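About Civa

Civa supplies document storage and records handling to small firms in Vakthorpe and the surrounding villages. The company was set up to take over the paper archive of Kundico and now holds files for 62 clients.

Boxes are logged on arrival, given a shelf number and kept for the period agreed in the contract. Retrieval requests received before noon are met within 2 working days. Files past their retention date are shredded on site and a certificate is issued.

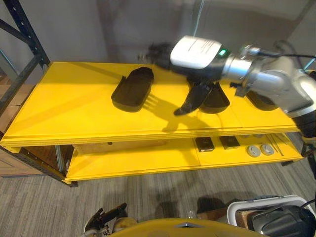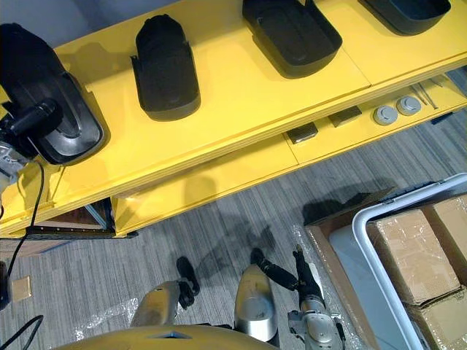 Charges are set per box per month, with a minimum term of 13 months. The office is closed for stocktaking during the first week of August.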